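Wendt Short-Oval Series: Driver Restraint and Extraction Study
Student project report, Torkcombe motorsport engineering group
Oda Berge, Nattawut Rojanasak

Print this page | E-mail this page

3. Method

The project compared three harness layouts for a stock truck cockpit used on short ovals. Each layout was fitted to the same seat shell, and the time from engine stop to driver clear of the window opening was recorded. A Sedent load cell was placed in each shoulder belt. Pre-tension was set to 900 N before every run and checked again afterwards. 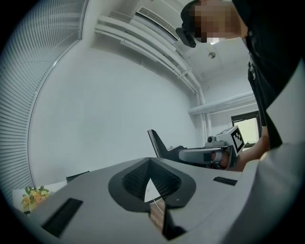 Belt routing was the main variable. In layout A the shoulder belts pass through two separate slots in the seat back; in layout B they share one wide slot. Slot shape affects how the belt folds under load. A long slot set diagonally in a curved shell, like the black one on the left of the gray body, lets the webbing lie flat only if the belt leaves at the same angle. Layout A was therefore cut at 44 degrees to match the belt path – the first attempt was not, and the webbing bunched at one end.

4. Results

Layout A gave the lowest peak belt load, nearly 3000 N in the sled test. Layout B was higher in every run. Layout C, with the belts crossed behind the neck, gave similar loads to A but was slower to clear.
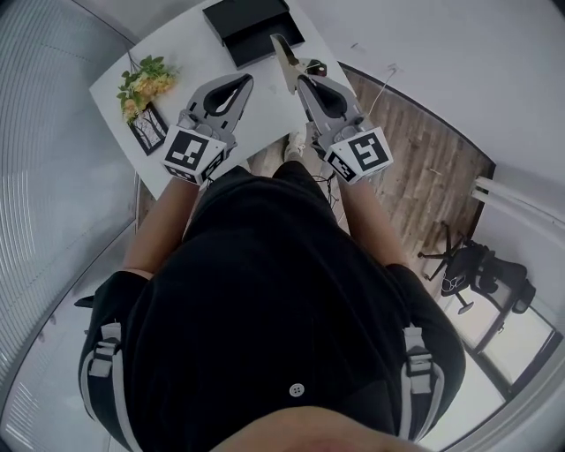
The delay in layout C came from the crossed belts catching on the head restraint after the buckle was released. Lionel Crabtree repeated the test with a narrower restraint and the catching stopped, but side support was reduced. That version was not taken further.

5. Limits of the work

All runs used an upright truck with the window net already down. No rollover position was tested. The Dresum seat shell is also stiffer than the one most Wendt teams run, and the load values should not be carried over directly.

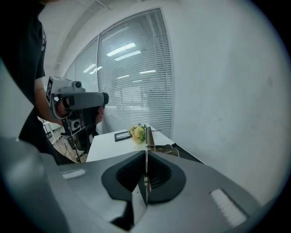 Fig. 3. Gray gripper body with metal finger, table behind.

Related reports
Window net release force
Fuel cell mounting – Augustina Opoku
Brake duct sizing for short ovals

Contact: Léonie Langlois, project office | Copyright Torkcombe | Back to top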